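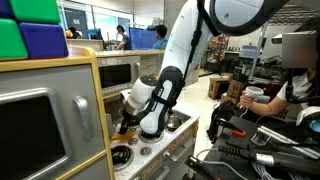 Cyril Catterall told me last fall that he'd forgotten what it felt like to be tired from laughing, and that he hadn't picked up a rugby ball in years before he came down to Dreneck. He wrote us afterward: "I thought I'd be in the way. Two passes in, I was yelling for the ball like everybody else."

So come and play! Dreneck Touch Rugby is looking for new players, men and women, for the spring season. Beginners are very welcome — we'll teach you the rules on the grass.

## What we play

Touch only, no tackling, mixed teams. We train at Brivgate Park on field 2 and play short friendly games against Hung and Ono (they're fast, be warned).
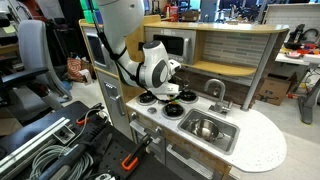
Match days run long, and we usually eat together afterward at the clubhouse. Bring a dish if you like to cook, or just bring an appetite. Families come too, and small kids are happy with a ball and a muddy corner. Partners who'd like to keep score or run the line should get in touch as well, we'd love to have you.

## What you need

- Cleats or sneakers with some grip
- A mouthguard, if you have one
- Water
- A shirt you don't mind ruining
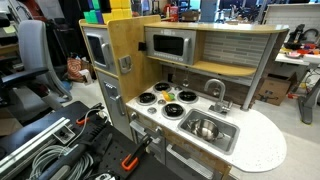 Do I have to be fit? Fit enough to jog for a few minutes and then sub off, and you'll get better from there.

## Signing up

Write to Dreneck Touch Rugby, P.O. Box 907, Brivgate, with your name, phone number and any old injuries we should know about. Please get it to us before the first practice. The next intake after this one is in September.

Posted January 23, 2006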